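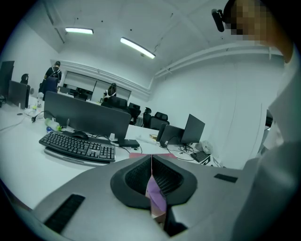

Zistis : les passages piétons d'Usholm, vus par celles et ceux qui traversent

LISEZ-MOI, version 2

Bienvenue ! Zistis est un jeu de données ouvert sur les traversées piétonnes de la commune d'Usholm et du faubourg de Lougher. On y trouve 600 passages, décrits un par un, avec leur éclairage, leur visibilité, la durée du feu vert quand il y en a un, et les remarques des riverains. La première version ne couvrait que le centre. Celle-ci va enfin jusqu'à la route d'Astovano, et on en est vraiment très contents !

Contenu du dépôt

passages.csv : une ligne par passage (600 lignes)
remarques.csv : 3000 remarques d'habitants, reliées aux passages par la colonne id_passage
feux.csv : les cycles chronométrés des carrefours à feux
ecoles.csv : les 80 passages situés sur un trajet scolaire
dictionnaire.txt : la définition de chaque colonne, avec les valeurs admises

Tous les fichiers sont en UTF-8, séparateur point-virgule, virgule décimale. Si votre tableur affiche des « Ã© » partout, c'est qu'il a ouvert le fichier dans un autre encodage ; passez par le menu d'importation.

Principales colonnes de passages.csv

id_passage : identifiant stable, repris de la version 1 pour les passages du centre
quartier : centre, gare, Lougher, coteau, Astovano
largeur_m : largeur de chaussée à franchir, en mètres, d'un trottoir à l'autre
ilot : oui / non (refuge au milieu de la chaussée)
eclairage : bon, faible, absent
masque : ce qui gêne la vue à hauteur d'enfant (stationnement, haie, conteneur, aucun)
abaissement : oui / non / un seul côté
marquage : net, usé, effacé

La colonne masque est notre préférée (oui, on a des préférences). Elle se relève accroupi, les yeux à hauteur d'un élève de CP, et elle change complètement le regard qu'on porte sur certaines rues. Guilan Xie en a eu l'idée devant l'école du coteau, où une haie superbe cache les voitures jusqu'au dernier moment.

Comment les relevés ont été faits

Chaque passage a été visité deux fois, une fois de jour et une fois après la tombée de la nuit, en novembre pour la plupart. L'éclairage est noté à l'œil, sans luxmètre, selon la grille de Jolene Gilchrist qui figure à la fin du dictionnaire. Les feux ont été chronométrés sur trois cycles, entre 7 h 30 et 9 h ; feux.csv donne la médiane. En cas de désaccord entre les deux visites, Marcus Lindgren est retourné sur place.

Les remarques viennent du questionnaire en ligne et des cartes papier déposées à la bibliothèque. Noms, numéros de téléphone et plaques d'immatriculation ont été retirés à la main. L'orthographe d'origine est conservée.

Limites connues

Environ 200 remarques ne sont rattachées à aucun passage précis (« vers le pont », « en bas de la côte ») ; leur id_passage est vide. Le quartier de la gare était en travaux pendant les relevés et le marquage y a sûrement changé. Le jeu ne contient aucune donnée d'accident : il ne permet donc pas de dire qu'un passage est plus dangereux qu'un autre, et on vous demande de ne pas en tirer de classement.

À Lougher, la colonne abaissement est encore incomplète. Gladys Agudelo y travaille, si vous habitez le coin, écrivez-lui, elle sera ravie !

Changements depuis la version 1

Ajout des quartiers coteau et Astovano
Ajout de la colonne masque
Correction des largeurs de l'avenue de la gare (la piste cyclable était comptée une fois sur deux)
Suppression de quelques doublons dans remarques.csv

Licence et contact

Données sous licence ouverte ODbL. Mention souhaitée : « Zistis, relevés citoyens d'Usholm ». Une carte, un exposé de collège, un script de nettoyage plus malin que le nôtre : tout nous intéresse, envoyez ! Pour signaler une erreur, ouvrez un ticket avec l'id_passage dans le titre. Virgilio Pascual les relit tous et intègre les corrections à la version suivante.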